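4.2 Versuchsaufbau und Aufgabe

Gegenstand der Bewertung ist das zweiarmige Manipulationskit Brindel, das der Anbieter Zureletti für Laboratorien und Ausbildungsstätten bereithält. Untersucht wurde die Handhabung von gebrauchtem Geschirr auf einer Holztischplatte. Die Erprobung umfasste 20 Sitzungen mit insgesamt 1.040 Greifvorgängen; eine Sitzung dauerte bis zu 2 Stunden. Die Auswertung der Bildströme oblag Haldane und Todorova.

Als anspruchsvoll erwies sich das Fassen flacher Ränder, bei dem je ein Finger innen und außen anzusetzen ist. Der Schwamm wurde dagegen in beiden Konfigurationen der Steuerung zuverlässig gehalten. Die Kabelführung oberhalb der Arme schränkt nach Auffassung der Verfasser den nutzbaren Arbeitsraum ein und wird in Abschnitt 5 gesondert behandelt (vgl. Abb. 3).
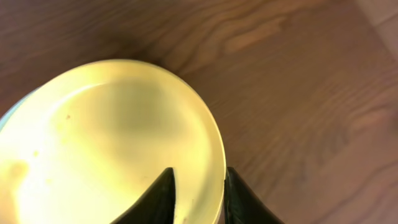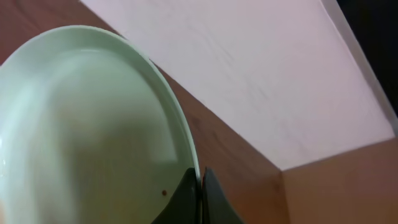
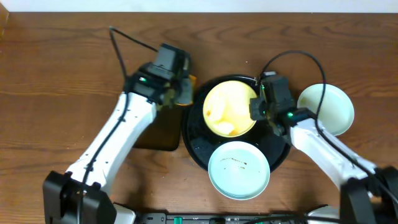
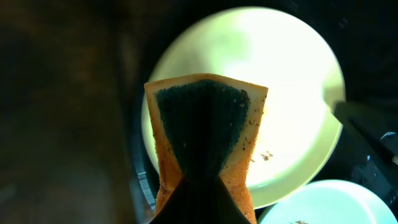
Abb. 3: Greifer und Geschirr während der Erprobung; das dritte Bild zeigt beide Arme über dem Tisch, das vierte den Schwamm im Greifer.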